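Whitcombe Gripper Comparison, Progress Report 5
Prepared by Saskia McKinnon for the Barkance program office
Nov 16, 2021

Work this period covered fingertip pads on the hand-held parallel gripper, using kitchen utensils. The fixed-arm trials at Runton are reported separately.

Spoons were gripped by the handle with the fingers parallel and the bowl up.

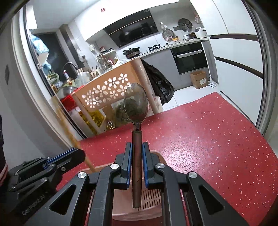

Of 57 logged grasps with the blue pads, 55 met the hold criterion. Both failures were on thin handles and were recorded as slip. Robel Beyene has repeated the camera calibration; the new values apply to all later runs.

Mixed utensils are the second task. Chopsticks that cross under a spoon remain the hardest case, and nine runs have been set aside for relabeling.

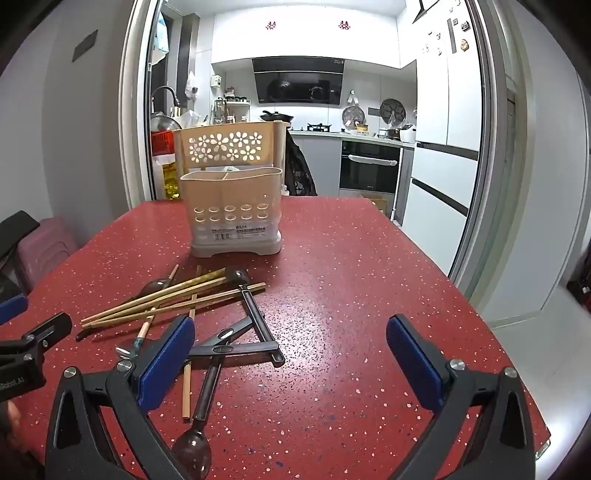

Figure 2. Gripper jaws open over mixed utensils, with cutlery drainer behind.

The Surulport controller is still on order. Its trials are moved to April, with no change to the budget.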